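Lultier over-ear or Marinho neckband for walking and chores?

cadi_samuel
Hi all, hoping for some gentle guidance. My old wired pair gave up in March and I've promised myself no more cords caught on door handles (I lost a perfectly good mug that way). I've narrowed it down to the Lultier over-ears, which are on sale for $90, and the Marinho neckband at $39. I walk a lot, I cook a lot, and I listen to very long audiobooks. Which would you pick?

thais.b
Oh, welcome! I've had the Lultiers for two winters now and I love them to bits. I get 30 hours on a charge, sometimes a little more if I keep the volume sensible, and they double as earmuffs. I wear them for dinner prep every night and forget they're on my head. 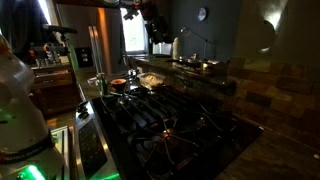
Do the Lultiers still work with a cord once the battery runs out?

They do, there's a regular headphone jack on the left cup and a short cable in the box, though the volume buttons stop working when you're plugged in.

arsen_p
I'm going to disagree with Thaís, fondly. Over-ears in a hot kitchen made me miserable, and the pads on mine started flaking before the first year was up. The Marinho neckband weighs next to nothing, and when somebody talks to you, you just let the buds drop. For audiobooks you don't need anything fancier, so I'd keep the other fifty bucks and buy books.

thais.b
Flaking pads, fair enough, but you can get new ones cheap! And that neckband bounces when I walk downhill. Drove me up the wall.

Ximeng J
Mine only bounces with a thick collar, for what it's worth. Bigger gripe is that the Marinho forgets my phone now and then and I have to pair it all over again. Has anyone tried the Bredness clip-ons? My sister swears by them but she swears by everything.

arsen_p
Tried them, sent them back. They pinched.

cadi_samuel
You're all so kind, thank you! I do run warm, so I'm leaning toward the neckband, but Thaís, that battery is awfully tempting. I'll try both on at the store tomorrow and let you know how I get on.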